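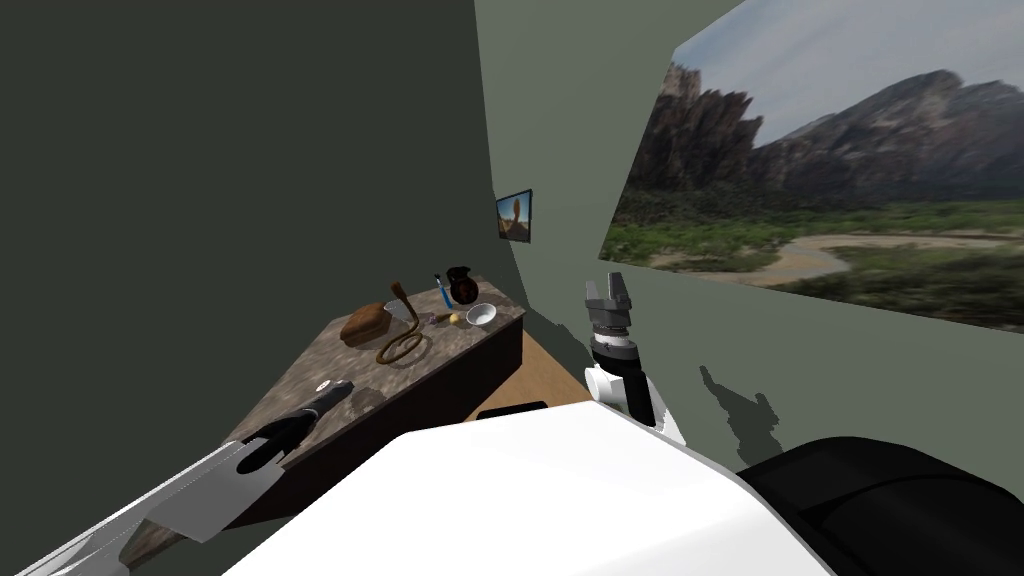 mossyboot
Sage on one wall only, and I'd stop there. We did all four in our box room and it felt like sitting in a pea pod by December.

tansy_lane
Thanks mossyboot, that's the sort of thing I wanted to hear before I spend any more. For anyone who missed my first post, it's the small back room in Burnirholm, one window, faces north. I've got 2 tins of Ladodon eggshell in a soft green and I'm wondering about going much darker on the long wall. My sister says dark paint in a small room is madness.

gravelpath682
Your sister's right, sorry. Dark paint wants light on it. North-facing and charcoal will just look like someone forgot to finish the plastering.

Hettle
Disagree with that completely! I've got a tiny hallway with no window at all, painted nearly black, and everyone who comes round likes it. Small dark rooms are going to be small and dark whatever you do, so you may as well enjoy it - the trick is lamps, not the big light.

gravelpath682
A hallway is somewhere you walk through though. Tansy wants to sit in hers.

tansy_lane
I do want to sit in it, yes. Reading mostly, and a bit of sewing when I can find the machine foot.

mossyboot
What about the corner where the two colours meet? That's where ours went wrong. I taped it and the line still bled, and I ended up cutting it in by hand with a little angled brush (Pisumier do a decent one, mine's lasted three rooms). Paint the lighter colour first and take it just round the corner, then bring the dark up to it.

Hettle
Seconding the angled brush. And get a big picture up on the pale side, bigger than you think. Small frames look lost.

old_teasel
Does Ladodon still need three coats? I gave up on it after the bathroom. Might be fine if you've primed.

tansy_lane
It said two on the tin and I've already done three on the test patch, so make of that what you will. Going to get a sample pot of the dark one and live with it for a bit. Will report back.

gravelpath682
Put the sample on lining paper and move it about, saves painting over it later.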